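Ticket 141 — Storage / play kitchen, Menomora room
Opened: Nov 2, 2024
Status: open, see bottom
Product: Cirkero solid bin (cream) + Cirkero lattice basket (white), bought via Fallosport

Problem as reported: bowls won't stay put in the cream bin. Pile slides to one end, top bowl ends up standing on its edge, and at tidy up time everything gets shoved in on top. Second problem, maybe related, maybe not: small food bits going missing from the lattice basket.

Not urgent but it's been moaned about since March so logging it properly.

Setup. White table against the pale wall, red cloth along the front. Cream bin on the left, bowls and plates only. White basket right next to it, food. That's the layout on the label card and it's the layout we're keeping, so please don't suggest swapping them round, tried it in spring, everybody put things in the wrong one for weeks.

First try. Emptied the cream bin completely, wiped it, put bowls back one at a time largest first. Fine while nobody touches it. Took one out from the middle, put it back on top, whole lot leaned over. So it's not dirt or something stuck in the bottom, which was the first theory. Found one hair bobble and a raisin. Neither of them the cause I think.

Second try. Plates under, bowls on top. Worse. The plates are a bit wider than the flat part of the base so they ride up at the corners and rock. Bowls then sit on a rocking plate. Abandoned after one morning.

Third try — non-slip mat, cut to fit. Xie brand drawer liner, the ribbed stuff. Helped a lot actualy. Bottom bowl stopped skating about. But the mat curls at one end after a few days and then someone pulls it out and wears it as a hat. Have cut a new one slightly smaller, 2 mm short on each side, see if that lies flatter.

Fourth try, and this is the one that seems to matter: how the bowl goes in. If it goes in tipped up on its side it wedges against the back wall and stays there, and the next one slides down in front of it. If it's levelled off before letting go it drops into the one beneath and nests. Sounds obvious. It wasn't obvious to us for six months.

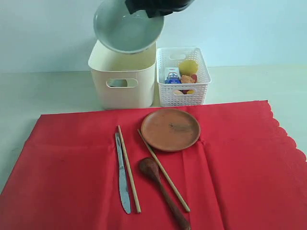
So the rule for now is flat before you let go, rim up. Also no dropping from a height, the grey ones are light and bounce. Ran this for a week with the new mat and the pile held on four days out of five. Fifth day was wet play and I'm not counting it.

Asked Fallosport whether there's a divider that fits the cream bin. Reply: not for that size, there is one for the next size up, would we like to buy the next size up. No. The next size up doesn't fit on the table beside the basket. Measured it. Asked again whether the divider could be trimmed down, no answer yet.

Now the basket.

The missing bits. Thought they were falling out through the lattice but the holes are tiny, nothing we own goes through those. Tested with the smallest fruit we could find and it didn't come close. The handle openings are another matter. Small round pieces settle down by the front one and you can see them sitting right there in the gap, one good knock and they could be out on the floor. Found three under the radiator and one in a welly, which fits the theory.

Tried so far:
- turning the basket so a long side with no opening faces front. Works but then it sticks out past the cloth and gets leaned on.
- putting the bigger things at the front as a sort of wall. Lasts until someone wants the bread.
- strip of wide tape across the opening on the inside. Picked off by lunchtime.

Not tried: felt panel stitched through the holes. Would need a big needle and an evening. Volunteering nobody incl. me.

Also the lemon. Sits too proud, higher than the rim at the back, so when the basket gets stacked in the cupboard for the weekend the one above rests on the lemon and tips. Lemon now goes in last and comes out first and lives on the shelf Fri to Mon. Small cartons are ok upright, they don't roll and they prop up the rest, leave them at the left end.

Stock check while it was all out, as we were asked for one: 70 pieces on the original list, 11 not found. Of those I'd guess most are at somebody's home in a coat pocket. Note has gone in the newsletter. Please don't reorder untill that's been given a fortnight, last time we bought replacements and they all came back the same week.

Outstanding
1. Chase Fallosport about trimming the divider.
2. Check mat with the 2 mm off, is it curling again.
3. Felt panel or some other cover for the front opening, any ideas add them here.
4. New label card, the old one has gone soggy at the corner and says "bols".
5. Somebody look behind the radiator properly, with a ruler.

Update, same day, later. Divider answer came through — trimming "not recommended" as the clips are on the ends. Closing item 1. May just cut one out of thick card and see how long it lasts.

Leaving ticket open for 2, 3, 4 and 5. If the bowl pile goes over again please write down who packed away and whether the mat was in, not just "fell over again" with an angry face.

© Menomora | Contact the office | Report a fault | Back to top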